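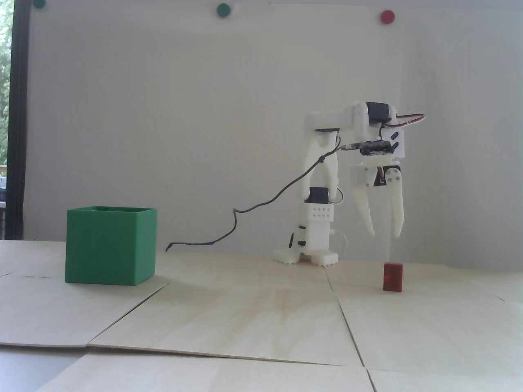
Photo: Pornitz test bench, Gilari arm kit. Reuse permitted with credit.

Gilari Arm Kit – Pick and Place Recordings

README, last updated 29 July 2021

Summary

Joint logs and video from a bench review of the Gilari, a small desktop arm sold as a kit of 3D-printed parts and hobby servos. The recordings cover one task: pick up a red block and drop it into a green open-topped box. The set was made to compare the kit's behaviour with its printed manual. It is too small for training a general grasping model.

Contents

episodes/ – 558 recordings, one folder each
failed/ – 112 recordings that ended in a dropped block or a servo stall
calibration/ – servo centre values, one file per session
notes.txt – assembly notes and corrections to the manual

The failed recordings are not counted in episodes/. Folder numbers have gaps where a recording was discarded for a logging fault.

Hardware

The arm was built from the stock kit with no reprinted parts. The lower arm is a pair of parallel links and the gripper has two tapered fingers. Servo horns were fitted with power on and the joints centred, as the manual asks. Two servos were replaced under warranty in May; sessions recorded after the swap use the newer calibration files.

Labels

Each episode has a labels.csv with start, grasp, lift and release times in milliseconds. Times were marked by hand from the video. Release is the first video still with both fingers clear of the block.

Known issues

Commanded angles are logged, measured angles are not. The servos supplied with the kit give no position feedback.

Backlash at the shoulder grew over the sessions and was not corrected. Treat early and late sessions as separate groups if gripper height matters.

Box position was not fixed between sessions. Check the session file before replaying a trajectory.

Licence and support

Data may be used and shared for non-commercial work. Driver code is in the Lavoie repository under its own licence. For questions on the kit itself, contact Carel, the distributor.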